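속옷 전용 세제를 또 추천받았다. 이번에는 Enau. 집에 이미 중성세제가 있다고 했더니 그건 울이나 니트용이고 속옷은 속옷용이 따로 있어야 한단다. 왜냐고 물으니 "속옷이니까". 이 대답이 마음에 걸려서 세탁용품 얘기를 좀 길게 써본다. 타래로 이어감.

---

먼저 밝혀두면 나는 섬유 전공자도 아니고 세제 회사에 원한도 없다. 빨래를 좋아하지도 않는다. 그냥 욕실 선반에 비슷하게 생긴 병이 자꾸 늘어나는 게 싫은 사람이다. 반박은 환영하는데 "써보면 안다"는 말고 다른 걸로 부탁드림.

---

Enau 상세페이지를 끝까지 읽었다. 스크롤이 정말 길다. 꽃밭이 나오고 물방울이 나오고 아기 발이 나온다. 정작 내가 궁금한 전성분은 맨 밑에 회색 글씨로 접혀 있음. 펼쳐보니 계면활성제, 향료, 보존제. 집에 있는 중성세제 뒷면이랑 나란히 놓고 봤는데 배합 비율이야 내가 알 길이 없고, 이름만 봐서는 뭐가 속옷 전용인지 모르겠더라.

---

"여성 세탁물의 특성을 연구했습니다"라는 문장도 있었다. 어떤 특성을, 누가, 어떻게 연구했는지는 안 나온다. 시험성적서라고 올려둔 사진은 해상도가 낮아서 확대하면 글자가 뭉개진다. 문의 게시판에 원본을 볼 수 있냐고 남겼고 답은 "고객님의 소중한 의견 감사합니다"였다.

---

리뷰는 323개. 나는 한가한 사람이라 꽤 읽었다. 제일 많이 나오는 단어가 "향"이다. 향이 은은해요, 향이 오래가요, 향은 제 취향이 아니에요. 때가 잘 빠졌다는 얘기는 드물고 옷감이 덜 상했다는 얘기는 더 드물다. 첫 세탁 직후에 쓴 리뷰가 대부분이니 옷감 얘기가 없는 것도 당연하긴 함.

---

피부가 예민하면 속옷 세제를 가려 써야 하지 않냐는 말은 이해한다. 근데 그런 경우라면 향료가 적거나 없는 걸 찾는 게 먼저 아닌가? 전용이라면서 향을 세 가지로 나눠 파는 건 좀 이상하다. 그리고 피부 문제가 실제로 있으면 세제 병 앞에서 고민하지 말고 병원에 가서 물어보는 게 맞다.

---

다음은 세탁망. 이것도 요즘은 망이 아니라 "케어 시스템"이라고 부르더라. Gemow라는 데서 나온 건 이중 메시에 지퍼 덮개가 있고 가격이 내가 빨려는 옷이랑 비슷했다. 옷을 보호하려고 옷값만큼 쓰는 셈인데 계산이 맞는지 한번씩들 생각해 보시길.

---

세탁망 자체를 의심하는 건 아니다. 끈 달린 옷, 후크 달린 옷을 그냥 넣으면 다른 빨래랑 엉킨다. 이건 나도 당해봤다. 후크가 니트에 걸려서 올이 쭉 나간 적이 있고 그 니트는 아직도 못 버리고 잠옷으로 입는다. 망의 효용은 인정. 내가 못 믿겠는 건 그 위에 얹은 말들이다. 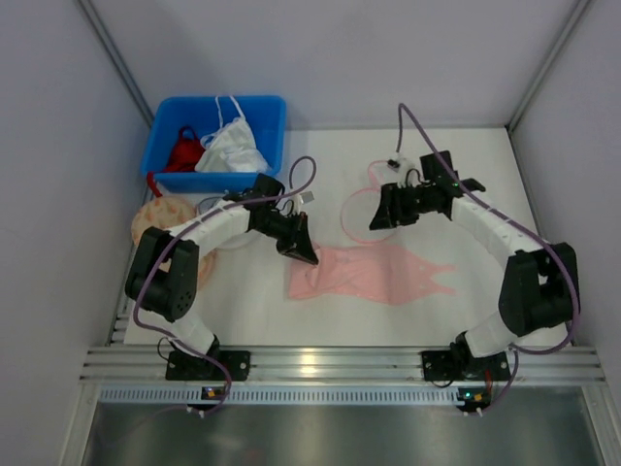

예를 들면 "형태 복원 메시". 메시가 무슨 수로 형태를 복원하나. 빨래가 눌리는 걸 덜 눌리게 해준다면 그건 유지라고 불러야 한다. 고객센터에 물어봤더니 "입체 구조로 원단의 컨디션을 케어해 드린다"는 답이 왔다. 한국어인데 못 읽겠다.

---

그래서 몇 달 전부터 혼자 비교를 해봤다. 실험이라고 부르기엔 민망하다. 같은 디자인 흰 캐미솔을 두 장 사서 한 장은 비싼 망에, 한 장은 마트에서 산 제일 싼 망에 넣고 같은 코스로 같이 돌렸다. 세제는 원래 쓰던 중성세제. 건조대에 널어 말림. 헷갈리지 않게 안쪽 라벨에 실로 표시해뒀다.

---

이걸 38번 했다. 왜 그렇게까지 했냐면 열 번쯤 지났을 때 "아직 차이가 안 나서 그래"라는 소리를 들어서 오기가 생겼다. 마지막에 두 장을 식탁에 펴놓고 표시를 가린 다음 가족한테 어느 쪽이 비싼 망인지 골라보라고 했다. 둘이 골랐는데 서로 다른 걸 골랐다. 끝.

---

물론 이걸로 증명된 건 없다. 표본이 두 장이고 우리 집 세탁기 한 대고, 고른 사람도 두 명이다. 레이스가 많은 옷이었으면 달랐을 수도 있다. 나는 "비싼 망이 소용없다"고 말하는 게 아니라 "이 정도로는 차이를 못 봤다"고 말하는 중이다. 이걸 굳이 쓰는 이유는 앞의 문장으로 바꿔서 퍼가는 분이 꼭 계셔서…

---

오히려 차이가 난다고 느낀 건 망에 얼마나 넣느냐였다. 하나에 여러 벌 꽉꽉 채우면 물이 안 도는지 세제 찌꺼기 같은 게 남을 때가 있었다. 덜 넣고 나눠 담으니까 그런 일이 줄었는데, 이것도 같은 시기에 세제 양을 줄여서 어느 쪽 덕인지 모른다. 둘 다 돈이 안 드니 그냥 둘 다 한다.

---

그러고 보니 세제 양. 병뚜껑 눈금 믿는 사람? 나는 안 믿는다. Jadik 액체세제는 뚜껑 안쪽에 선이 세 줄인데 투명한 뚜껑에 투명한 선이라 형광등에 비춰야 보인다. 일부러 그랬다고까지는 안 하겠다. 다만 뚜껑을 가득 채우는 게 표준량인 줄 알고 산 사람이 나 말고도 있을 것이고, 그 사람들은 세제를 더 자주 샀을 것이다.

---
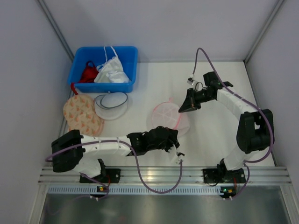 파란 통에 빨간 옷이랑 흰 옷, 테이블에는 둥근 세탁망 세 개.

---

색깔 분류 얘기도 해야지. "빨간 옷은 무조건 따로"를 나도 오래 지켰다. 새 옷이면 지금도 지킨다. 분홍색이 된 흰 티셔츠의 기억이 있는 사람은 평생 지키게 되어 있다. 그런데 여러 번 빤 빨간 옷까지 평생 따로 빨아야 하는지는 잘 모르겠다. 젖은 흰 천으로 안 보이는 데를 꾹 눌러보고 색이 묻는지 보면 대충 감은 온다.

---

여기서 또 상품이 등장한다. 이염 방지 시트. 빨래 돌리고 나면 시트가 분홍색이 되어 있고 사람들이 그 사진을 올리면서 "이게 다 옷에 갈 뻔했어요" 한다. 시트가 물에 나온 염료를 잡은 건 맞겠지. 그런데 시트가 없었으면 그게 전부 흰 옷에 붙었을 거라는 건 그 사진만으로는 모른다. 헹굼물로 나갔을 수도 있잖아. 시트 없는 쪽 사진을 같이 올린 사람을 나는 아직 못 봤다.

---

아 그리고 Hosoda 울코스 캡슐. 이건 할 말이 많은데 짧게. "찬물에서도 완벽 용해"라더니 검은 니트 소매에 미끈한 필름 조각이 붙어 나왔다. 캡슐을 빨래 위에 던져 넣은 내 잘못일 수 있다. 설명서에는 빨래보다 먼저 넣으라고 되어 있긴 하다. 다만 "완벽"이라는 말은 순서가 틀린 사람한테도 통해야 쓸 수 있는 말 아닌가.

---

손세탁 권장 얘기. 라벨에 손세탁 표시가 있으면 손으로 빠는 게 제일 안전하다, 이건 원칙적으로 동의한다. 그런데 내 손세탁이 세탁기 섬세코스보다 살살인지는 의문이다. 퇴근하고 밤 열한 시에 세면대 앞에서 짜증 내며 비틀어 짜는 사람이 나다. 라벨이 상상하는 그 손은 내 손이 아닌 것 같다.

---

미지근한 물에 15분 담가두라는 글도 많다. 5분은 왜 안 되고 한 시간은 왜 안 되는지 적어둔 글은 별로 없고, 서로 베낀 티가 난다. 오타까지 똑같은 블로그를 두 군데 찾았다. 나는 그냥 세제 뒷면에 적힌 대로 한다. 오래 담가두면 오히려 물이 빠지는 옷이 있어서 색 있는 건 짧게.

---

라벨 얘기가 나온 김에. 저렴한 옷일수록 "드라이클리닝"만 덜렁 적혀 있는 경우를 자주 본다. 폴리에스터 블라우스인데도 그렇다. 제조사 입장에서는 제일 보수적으로 적어두면 나중에 책임질 일이 적겠지. 이건 내 추측이고 근거는 옷장뿐이다. 그래도 비싼 옷은 그 표시를 따르시라. 내 말 듣고 물에 넣었다가 줄어들면 나는 모른다.

---

중간에 들어온 질문에 답: 망 뭐 쓰냐고 물으셨는데 마트 거 씁니다. 브랜드 기억 안 남. 11개월 넘게 썼고 지퍼 손잡이가 한 번 빠져서 클립을 끼워놨어요. 지퍼가 고무줄 안으로 숨는 형태인지는 보고 사는 게 좋아요. 지퍼가 튀어나와 있으면 망 밖의 옷이 긁힙니다. 둥근 거 네모난 거 차이는 잘 모르겠고요.

---

두 번째 질문: 협찬받고 경쟁사 까는 거 아니냐. 아닙니다. 팔로워 수를 보세요. 이 계정에 협찬 줄 회사가 있으면 그 회사 마케팅팀이 걱정됨.

---

세 번째: 그래서 전용 세제는 다 사기라는 거냐. 그렇게 안 썼다. 울이나 실크에 일반 알칼리성 세제를 쓰면 상할 수 있고, 단백질 분해 효소가 든 것도 피하는 게 좋다고들 한다. 그 구분은 이유가 설명이 된다. 내가 못 받아들이는 건 설명 없이 쪼개놓은 구분이다. 운동복용, 수건용, 침구용, 속옷용. 이러다 양말 왼짝용도 나온다.

---

운동복용은 잠깐 흔들렸다. 땀 냄새가 안 빠지는 옷이 있어서. 그런데 그 옷은 세제를 바꿔도 그대로였고, 운동 끝나고 가방에 하룻밤 묵히는 버릇을 고쳤더니 좀 나아졌다. 계절이 바뀐 영향일 수도 있다. 7월에 시작한 일이라 그 뒤로는 뭐든 덜 났을 테니까.

---

추천해준 지인은 이 타래를 봤고, 자기는 그래도 Enau 계속 쓰겠다고 한다. 향이 좋아서. 그건 할 말이 없다. 향이 좋아서 산다는 사람한테는 나도 시비 걸 생각 없음. 상세페이지에도 그렇게 적어주면 좋겠다.

---

섬유유연제는 싸움 날 것 같아서 따로 쓸게요. 수건에 유연제 넣는 집이랑 안 넣는 집 의견 미리 받습니다. 근거도 같이 적어주시면 감사.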